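Out and About > Stage & Theater > Visits

A Saturday Behind the Curtain at the Witengate Playhouse

We'd been meaning to go to the Witengate open day for years, and this time we finally got ourselves organized (well, nearly - we still missed the coffee). The tour groups were full by noon, and ours had 9 people in it, which left lots of room for nosy questions.

First came the costume store, up a flight of stairs my knees are still talking about. There are 87 coats on the rails from the old Quiroga touring company, and we were allowed to try on the hats! I could have stayed up there all afternoon, but we were called down to the prop shop, which smelled of glue and sawdust. 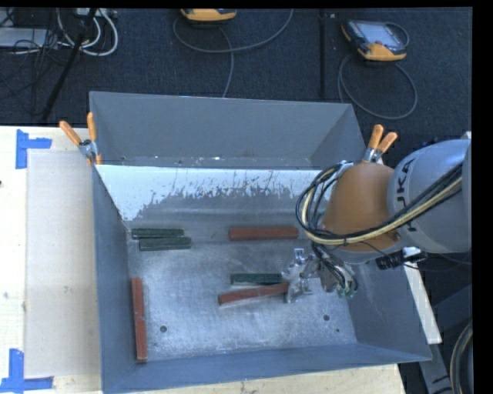 On the Stage at Last

Standing out there with the lights up is something else. The house seats around 80 in the balcony alone, and every one of them seems to be looking at you. They ran the thunder cue from the Jarnis show twice because the kids begged for it. The next open day is in September, so do wear sensible shoes.

Comments

flutefan71: Lovely write-up! Did they let you see the trapdoor?

Margie in row C: We were in the group after yours, and the hats were my favorite too.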